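Workshop Tips: Recording Table-Setting Runs at Home

I've been recording household chores for a learning system since August, and setting the table is still my favorite! It looks simple until you try to do it the same way twice (and then differently on purpose, which is harder).

Start with the cloth. Smooth it out before you put anything on it, and let the corners hang. Plain napkins on a colored cloth are much easier to check afterward than white on white - I lost 40 runs finding that out.

Fold slowly, but don't act slow. Pinch one corner, lay the other hand flat, press, and let go. If you stop to think in the middle of a fold, keep going anyway and tag the run "pause." Those are worth keeping.
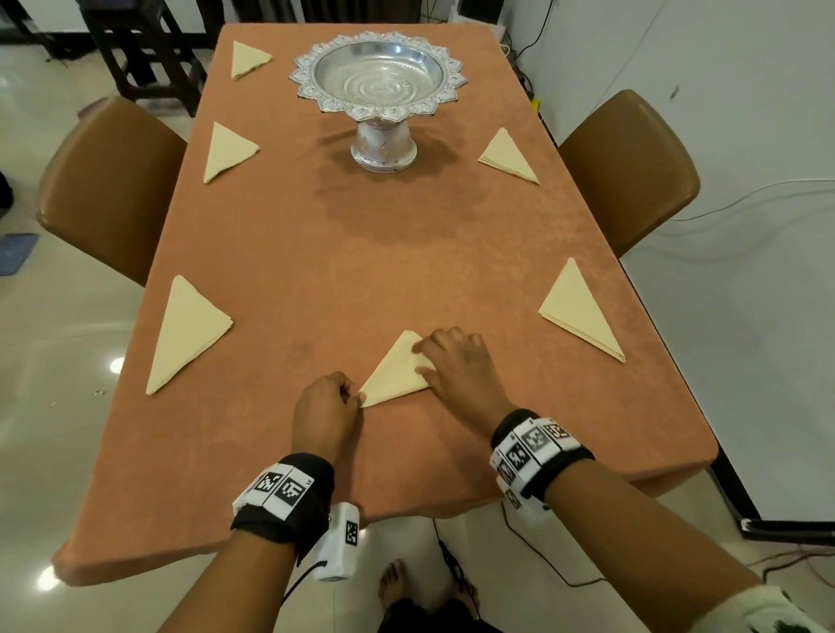 Change the order between runs. I used to begin at the far end every time, and the first model we trained on my folds wanted to begin there too, no matter where the napkins were. Amos Schumacher, who checks my uploads at Brolberg, spotted it after 551 runs. Now I draw the starting seat from a cup.

A few more things that have helped me:

Keep both wrists in view. Tuck your elbows in a little and look at your hands, even when you could do the fold blind.

Wipe the markers on your wristbands with a dry cloth before each batch. Mine pick up lint like crazy.

Leave the centerpiece out. People eat around a bowl or a tray, so the system ought to learn to work around one as well.

Don't iron between runs! Creased napkins behave differently from fresh ones, and you want plenty of both.

Stop after about 11 runs and stretch your back. My folds get sloppy past that, and all the same kind of sloppy.

Next up is cutlery, as soon as I can find forks that don't slide around.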